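Turnar TV Box - my new favorite way to watch

I've had the Turnar streaming box hooked up since February, and I love it! Setup took me 9 minutes (and I'm slow with remotes). It holds 800 shows on your watchlist, so go wild.
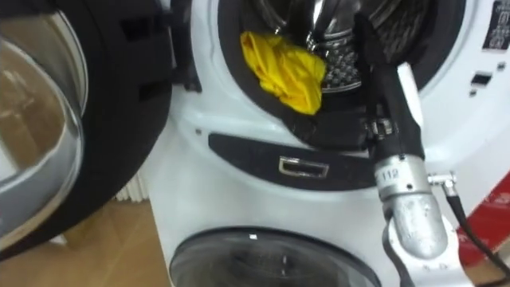 Washer door open, drum inside

My pal Saranya Chacko binged all of Clendel on hers - every season, with the episodes lined up in order. Mine's mostly cooking contests.
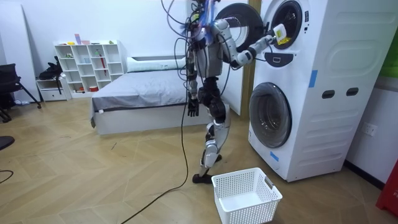 The sound is great for late-night reruns too, even turned way down. Item 1194, sold with remote and cable.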